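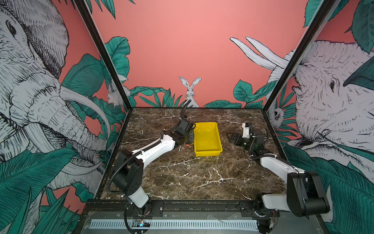 Ticket 2820 – Hot water goes cold in the upstairs shower after a few minutes
Reading time: 6 min

Opened by Jayanthi Mudaliar, Ellness guest house, upstairs bathroom

Hello, and thank you in advance to whoever picks this up. I've put off writing because I kept hoping the problem would go away by itself, and of course it hasn't. We have a Pevon tankless water heater in the hall closet, and it was put in before we bought the house, so I can't tell you who did the work. Downstairs everything is lovely. Upstairs the shower comes up nice and hot, stays hot for a few minutes, and then goes properly cold, not just a bit cooler, for long enough that you have to step out. Then it comes back as if nothing had happened. It started in October, and at first it was only once in a while. Now it's most mornings.

What I've tried so far: turning the heater off and on at the switch, turning the set temperature up (which made the hot part hotter and did nothing for the cold part), and taking the shower head off and soaking it overnight in vinegar. It did look much nicer afterward! There is no error code on the display that I have seen, but then I am usually in the shower when it happens.

Guests are being very kind about it, but one couple left a note, and I would like not to get another.

Reply from Aravind Devadiga

Hi Jayanthi, thanks for such a clear write-up. You've saved us both a lot of back and forth. Hot, then cold, then hot again is something we see fairly often with tankless units, and the usual name for it is short cycling. The heater needs a certain amount of water moving through it before it will fire. If the flow drops below that, the burner shuts off, and whatever cold water is in the unit gets pushed along to you.

Before we go blaming the heater, could you do a few things for me?

1. Close the hot water valve under the heater, turn off the cold inlet, and clean the little screen filter on the inlet side. It unscrews by hand on most of them. Put a towel down first.
2. Run the upstairs shower on full hot, with no cold mixed in, and have somebody stand at the heater and watch the display. I'd like to know what it says when the water turns.
3. Time how long it runs before it goes cold. A kitchen timer is fine.

Please be careful under a full hot shower – run it without anyone in it, and let the unit cool down before you touch any of the pipes.

Jayanthi Mudaliar

I had Dimas Wibisono from next door stand at the closet with his reading glasses on while I stayed upstairs and shouted. The filter was quite clogged with gray grit, more than I would have guessed. I rinsed it under the kitchen tap and brushed it with an old toothbrush and back it went. I felt very handy.

The flow upstairs is definitely stronger. But it still goes cold. We ran it twice. Dimas says the small flame symbol goes out a moment before I shout, and there's no code at all. I'm afraid I forgot the timer both times, so all I can give you is "a few minutes" again.

One other thing, and I don't know if it matters. He noticed that when the flame went out, the pipe going into the bottom of the heater was still making a running noise, so water was going somewhere.

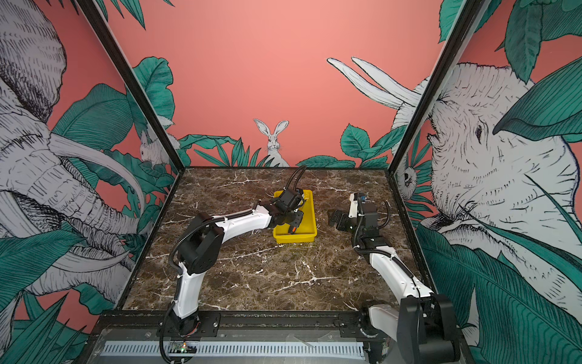
Aravind Devadiga

It does matter, and please thank Dimas for me. If the flame goes out while water is still moving through, either the flow is right on the edge of what the unit will accept, or something is letting cold water slip over to the hot side and fooling it. My money is on the second, given that your downstairs taps behave themselves. A worn cartridge in the upstairs shower valve will do exactly this. Cold pushes back through the valve into the hot line, so the heater sees less demand than there really is.

There's an easy test. Turn off the cold water supply to the heater, leave the rest of the house on, and open only the hot tap at the bathroom sink upstairs. You should get a short dribble and then nothing. If it keeps on running, you have a crossover somewhere, and the shower valve is the first place to look.

I'm copying in Agathe Lecomte, who knows the older shower valves much better than I do.

Jayanthi Mudaliar

It keeps on running! I let it go a good long while to be sure. Cold water, quite a healthy stream, out of the hot tap with the heater shut off. I have to say I was pleased, which is a funny way to feel about a broken valve.

The plate on the shower handle says Zadine, and there is a number 226 stamped underneath it, if that's any use to Agathe.

Agathe Lecomte

Hello Jayanthi, yes, very useful. The 226 takes a single cartridge with two small check valves inside, and the rubber in those goes stiff with age. You don't need a new valve body, only the cartridge. Shut the water off at the main, open a tap downstairs to drain the line, take off the handle and the trim ring, and pull out the retaining clip with pliers. The cartridge may need some persuading. Wiggle it side to side before you pull. Note which way the notch faces as it comes out, or you'll have hot and cold swapped.

If you'd prefer to have a plumber do it, it is a short job, and there's no shame in it whatsoever.

Jayanthi Mudaliar

I rang Prys Jenkins, who did our kitchen, and he had one in the van from Naidu Supply for 35 dollars. He was here 21 minutes by my kitchen clock (I remembered to time something at last). The old cartridge came out in two pieces. We did the sink test again and got a dribble and then nothing, just as Aravind said.

I've since had two long showers in the name of science, both hot the whole way through. I put the set temperature back down to where it was, too. There's a couple arriving in the upstairs room this evening, so they can be the real test.

Aravind Devadiga

So glad to hear it. I'll leave the ticket open for a week in case the guests tell you otherwise, and then it will close by itself. Do clean that inlet filter again in the spring. With the amount of grit you found, I would also ask Prys to have a look at the main shutoff next time he's by.

Status: Pending – waiting on customer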